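Does Your Dishwasher Really Need the Expensive Rinse Stuff?

I have been putting off this post since May, when my brother-in-law told me I was ruining my glasses. He had switched to a rinse additive called Plemis and wanted me to know that my tumblers were cloudy. They were. They had been cloudy for years and I had slept fine.

But he got to me, and the following Wednesday I bought a bottle. The label promises "up to 1000 brilliant washes," which sounds great until you look for the dose that gets you there. My machine has a dial from one to six. The dial came set on four. I can find no setting that would stretch a bottle that size over 1000 loads, unless you're just waving it over the door. We run the thing once a day, twice if people come over. By my math that's nearly three years of washing out of something shorter than a ketchup bottle. I'll believe it when I see it.

I also read the reviews, which was a mistake. There were 2670 of them and a suspicious number used the word "sparkle" in the first line. Maybe that's how people talk about their dishes. I've never met one who did.

My friend Nisreen Hattar cleaned vacation rentals for a long time, so I asked her. She said she used whatever was on sale, Draslow mostly, and that guests complained about the Wi-Fi and the pillows and had never once brought up a glass. She also asked what detergent I was using and how hard my water was. I didn't know. I'd lived in this house for nine years and didn't know.

So I got a pack of test strips. Our water is very hard. My machine has a little tank for softening salt, under a cap at the bottom I had always taken for a drain. It was empty. I filled it with a box of Groltum salt, the plain kind with nothing on the box about sparkle, and made a mess doing it.

Then I tried to be fair about the whole thing. One week with salt and no rinse additive, one week with both. Same glasses, same rack, same detergent. The first week they came out clearer than before, though a few stayed foggy no matter what. The second week they were maybe a bit drier on top. I could not swear to it. I asked my husband to pick which glass came from which week and he got it wrong, then changed his answer, then got it wrong a different way.

The foggy ones, as far as I can tell, are etched, meaning the surface itself is worn. No bottle fixes that, whatever the ad says. Przemysław Dudek left a comment on my last post swearing by a vinegar soak, and I did try it on two of them. They smelled like salad and looked the same.

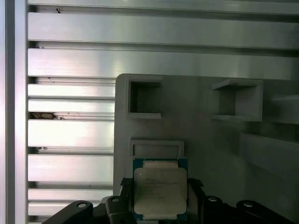
So is it worth paying extra for the fancy rinse additive?

If your water is hard, spend the money on salt first and buy the cheapest rinse additive you can find, or skip it for a couple of weeks and see whether you notice.

I'm going to finish the bottle, because I paid for it. The dial is on two now. My brother-in-law is coming for dinner next week and he'll be drinking out of one of the foggy ones.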